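Last updated: January
26 shares · 3 comments

My end-of-month bench and storeroom check, with notes

I get asked for this list a fair bit, so I've typed up the version that lives on the clipboard at Bullton, scribbles and all. I do it before lunch with the kettle on — it's a small workshop and I'm usually in by myself. Tick, cross or N/A, then write something down if it's a cross. A bare cross drives me up the wall when I come back to it a month later!

1. Walkway from the roller door to the bench
Tick. You should be able to carry a full tote through without turning sideways. The Retamal shelving boxes have finally moved on (hooray).

2. Power boards and leads
Cross. One lead by the back bench has a nick in the outer sheath near the plug. I've bagged it and put a red tag on, please don't fish it out. Test tags are fine on everything else.

3. Hand tools
Tick, mostly. The small Phillips driver is rounding off at the tip and it'll chew up screw heads if we keep using it. New one's on the Bestov order.

4. Shelf labels and load signs
Tick. Bay 315 had lost its sign again, so I printed another and used the proper tape this time. If it falls off I'm painting it on.

5. Eye wash and first aid
Tick. Bandages topped up. The eye wash is good until well after winter, and the burn gel needs replacing before then. I keep a spare tube in the office drawer, behind the envelopes.

6. Spill kit
Cross. Lid was on, bag inside was half empty, and the log sheet was blank. If you use it, write it down, I honestly don't mind what you spilled.

7. Moving parts: screws, pivots and grip pads
Tick, with a comment. I look at each screw head first, then the pivots, then the edges. There's a bit of grey scuffing on the plates, mostly along the lower edge by the notch, and a slightly chipped patch near the underside of the joint. The textured pad is what I'd keep an eye on, as the very end looks a little ragged. I've put it down as "watch" and asked Millix for a price on pads. 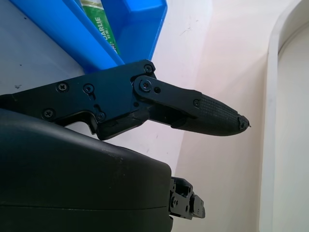

8. Bins and offcuts
Tick. Metal in the grey bin, cardboard flattened, and no coffee cups in either.

9. Lights and exit sign
Tick. One tube over the sink flickers when it's cold, so I've added it to the landlord's list.

Next check I'll start at the back bench, where I always run out of steam.

Comments (3)

Hammad Awan
Do you write the screws up one by one or just tick the lot? Ours ends up as one big tick and I don't love it.

Reply from the author
One tick if they all look right, but any odd one gets its own line with where it sits — upper edge, lower left, that sort of thing. Saves heaps of squinting later.

Hammad Awan
Ta, pinching that. And the red tags!

We use cookies to remember your settings. Accept | Manage

Get new checklists by email. Enter your address to subscribe.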